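Snack rack thread. Been meaning to do this for ages so its going to be long, sorry, mute me now

08/03/2023

So. Pantry cupboard in our place is one deep hole. Stuff goes in, stuff does not come out. Found a packet of crackers in there older than the couch.

Decided no more deep cupboard for anything we eat every day. Little wire rack on the bench instead, two levels, see the lot at a glance.

Went with the small white grid one. Square mesh on the sides, white boards for the shelves. Goel had it for 44 dollars, the Getau one was bigger but 217!! For a snack shelf. No thanks

Rule one – clear containers only. If I can't see orange and red and yellow through the side I forget the food exists. That's just how my brain goes 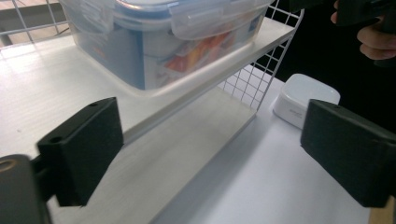 Rule two, clips not press-on lids. I've had press-on lids pop off in my hand over the floor too many times. Muesli everywhere. A clip you can do up with one thumb while yelling at someone to find their shoes

Rule three, leave things in their wrappers. I know the pretty pantry people decant everything. I did that for one whole April. Lost every cooking time and every best before. Never again

Packets go in the box, box goes on the shelf, done. Flavour's right there on the wrapper

Someone always asks about round vs rectangular. Rectangular. Round ones waste the corners, you get these sad gaps between them. With square-ish ones you can push them right up against the mesh

Ok next bit. MEASURE THE SHELF. I did not the first time. Bought a lovely tall set from Drondow, got home, wouldn't go in under the top board. Took them all back. Carpark was a nightmare

What you want to know is the height between the boards, and then the height of the box with the clip sticking UP, not down. Because you will want to open it without dragging the whole thing out. I wrote 19 cm on my hand in pen and walked round the shop like that

Also the depth. If the box hangs over the front it will get bumped. Ask me how I know 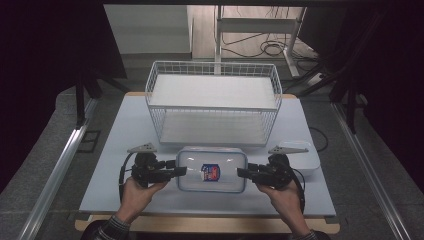
Where it lives matters more than what it is imo. Ours was next to the kettle for a week and the steam made everything feel a bit clammy on the outside. Moved it along. Better

Top level = things the kids can grab. Bottom = backups, and things I'd prefer they didn't notice. It works for maybe three days at a time and then they notice

Do a trial run before you commit. Put the empty rack on a table, put one box on it, live with it for a bit. Is it annoying to reach. Does the clip face you. Turn the box so the clip faces you!! Took me way too long to work that one out

Labels. I've tried chalk pens (smudge), masking tape (goes furry), the fancy Vutico sticker sheet, 50 stickers and not one of them said "crackers". Who is making these. It had "quinoa" twice

Now I don't label anything, the wrapper does it. See rule three

Cleaning the rack – warm soapy water, old toothbrush for where the wires cross, crumbs love it in there. Shelf boards just get a wipe. Dry them properly, I don't trust anything with a wood look not to swell up if you leave it sitting in a puddle

White does show everything btw. Tomato sauce espcially. But it also means I can see it and wipe it, where the old dark cupboard could have been hiding anything, and was

Stacking. Yes ok you can put another lid or a little box on top of the first one. I do it. But keep the top one light or you end up lifting two things every time somebody wants a biscuit, and then the top one gets dumped on the bench and never goes back

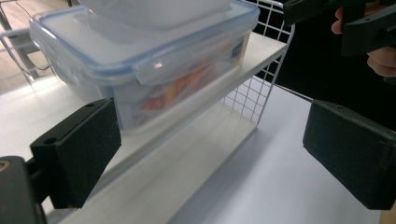 Do you fill the boxes right up or leave space?
Leave space, enough to get your hand in and flick through the packets. If you're squashing the lid down to get the clip to catch, there's too much in there, take one out.

Couple of extras then I'm off, school run

Oldest packets to the front. I do it when the groceries come in, takes two minutes, I skip it half the time

Don't buy the whole matching set at the start. Get one box, see if you like the clip. Some clips are horrible. Stiff as anything, my nails can't cope. I've got a drawer of boxes that lost the audition

And keep one spare empty. There's always half a bag of something that won't close and you'll want somewhere to chuck it

Next up is the freezer, which is so much worse. Need a free weekend and a headlamp. If anyone has a system for frozen peas that isnt a peg please send it to me

ok shoes. where are the shoes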